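Keeping to the Lane
By Maëlle Paquette
3 Apr 2020

When Han-gyeol Myung joined the walking robot group at Vestance, he was told that the hard problem was the legs. After one season he did not agree. The legs were good enough, and what he wanted to know was how a robot can go straight when it has almost nothing to look at.

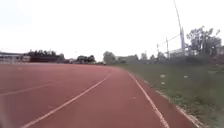
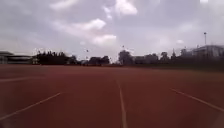
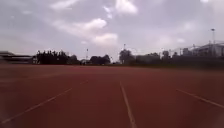
The group's method, which they named Venley, teaches a robot to follow a painted line with one small camera and no map. Most systems of this kind search for many fixed points in the view and compare them from moment to moment. On a running track such points are few. The red surface gives almost nothing, and the trees and buildings stay far away at the horizon, so they change very little when the robot moves half a step to the side. The white lines are different, as they spread apart strongly near the robot. Venley takes the angle between them and calculates from it the heading and the side distance.

Paint is not always kind. Some lines on the track are bright close to the camera and then fade into the red, and one at the left is so weak that a simple detector would lose it. Na-rae Hyun, who wrote the training part, decided to let the network say how sure it is of each line. When the confidence becomes low, the robot trusts its own steps for a short time and waits for the paint to return.

The result was tested over 9 laps in September. The older method, Gokden, left its lane five times. Venley left it two times, both in the same curve. Lertchai Thongsuk, who reviewed the data, is careful with these numbers. "It is one track and one kind of weather," he told me. "I would like to see strong sun, with shadows across the lines."

This is the plan for the next tests. Myung also wants to try a road edge – a place where there is paint only on one side – and for this the angle method must be changed, because it needs at least two lines to work.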